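Section 6: Setting Up Night Perception

By the time you reach this section you should have Hevlow installed, the robot walking on a flat floor indoors, and at least one daytime route saved. If any of that is still waiting, please go back and finish it first. Night set-up builds on the daytime profile, and it is a good deal easier to tune something that already behaves itself in the sun.

Most of what follows happens in two places: the Perception tab of Hevlow, where you will tell the software how much to trust the front camera, and the Planner tab, where you will tell it how fast it may go as a result. Set aside an evening for it, bring a charged laptop, and wear something reflective.

6.1 Before you leave the building

1. Open Hevlow and choose Profiles, then Copy from Day. Give the copy a name you will recognize later. We use the street name and the word "night", and we have never regretted being that boring.

2. In the Perception tab, switch Exposure from Auto to Capped. Set the cap to 80 percent. With the cap off, the camera keeps its shutter open longer and longer as the street gets darker, and every passing vehicle turns into a smear that the tracker has trouble holding on to.

3. Set Headlight to Low. You may be tempted to start on High, and we understand the temptation, but Low is the better place to begin. A stronger beam makes the near pavement so bright that the exposure control darkens everything past it.

4. Open Self Mask and load the mask from your day profile. The mask tells the obstacle detector which pixels belong to the robot itself. The ends of the front body stand up into the bottom of the camera view, and at night they become dark shapes against a very bright patch of ground. To an unmasked detector they look just like two posts that never get any farther away.

Caution: Never draw the Self Mask larger than it needs to be. Anything under the mask is invisible to the planner, and a curb that disappears under the mask is a curb the robot will happily walk into.

6.2 Checking the mask and the tracker on the street

5. Take the robot outside and connect from your laptop. Wait for the status line to read Ready – it can take nearly 90 seconds the first time, while the new profile is written.

6. Choose Live View and turn on the overlay. The mask should sit snugly over the dark shapes at the bottom and leave the lit road between them clear.

7. Let the robot stand still for a while as traffic goes by, and watch the tracker. You are looking for a box that stays with a moving rider from the moment it appears until it leaves the view.
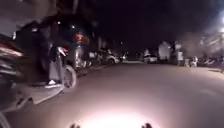 Live View with a scooter going by on the left. Blurred riders near the edge of the view are the hardest test for the tracker.

8. If boxes flicker or jump from a moving scooter to a parked one, lower the exposure cap in steps of 3 percent and try again. Please resist changing anything else at the same time. We have all lost an evening to moving two sliders at once and not knowing which one helped.

Note: People standing by the roadside in pale clothing are often picked up sooner than people in dark clothing. Do your final check with a helper dressed in dark colors, so that your settings are chosen for the harder case.

6.3 Finding the curb

The curb finder works from brightness edges, and at night there are fewer of them to go on. It also likes to collect edges that have nothing to do with the curb, such as seams in the paving or the rim of the headlight pool itself.

9. In the Perception tab, open Ground Edges and turn on Ignore Beam Rim. Hevlow will ask you to confirm the headlight level. It must match the level you chose in step 3, so if you change one later, come back and change the other.

10. Stand the robot in the road with a raised curb on its left, clear of traffic, and press Find Curb. A green line should settle along the curb within a few moments. A yellow line means the software has a guess but is not ready to commit to it.

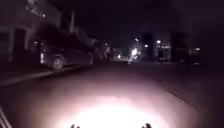

If the line stays yellow, raise Minimum Edge Length a little at a time until the short stray edges drop away. A crack in the pavement tends to be thin and to wander off at its own angle, while a curb runs along with the street, and the longer setting helps the software tell them apart. Once the line is green, press Save to Profile. We mention this because the tab does not save on its own, and it will not remind you when you close it.

11. Repeat step 10 facing a bright light farther down the street. Glare in the middle distance can swallow the far end of the curb, and it is fine if the green line gets shorter. It should never swing sideways.

Caution: If the line swings toward the road, stop, return to manual control, and lower the exposure cap before you try again.

6.4 Planner limits

12. In the Planner tab, set Speed Source to Visible Range. The robot will now slow down whenever the part of the road it can really make out grows shorter.

13. Leave Stop for Unknown turned on. A vehicle nosing out from the side may show a clear front and a badly smeared rear, and the classifier may not be willing to call it a car. With this setting on, the planner stops for it whatever it is called.

14. Walk the route once in manual with recording on, then play the log back in Hevlow and look for any place where Visible Range drops suddenly. Mark each of those as a Slow Zone.

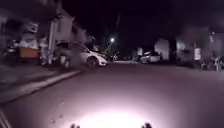 Hatice Avcı wrote to us in February about this last step: "I marked my Slow Zones from the playback like you say, but the robot was still creeping along the whole street. I had left the daytime zones in the copied profile, so I was stacking one set on top of the other. Clearing the old ones first fixed it. Could you put that in the guide?"

We gladly can. Before step 14, open Zones and choose Clear Inherited. Your day profile keeps its own zones and is not affected.

15. Save the profile, restart the robot, and check that the night profile name appears in the status line. If it shows error 976, the profile was saved with the Self Mask missing. Go back to step 4, load the mask again, and save once more.

Continue to Section 7 for scheduling the switch between day and night profiles.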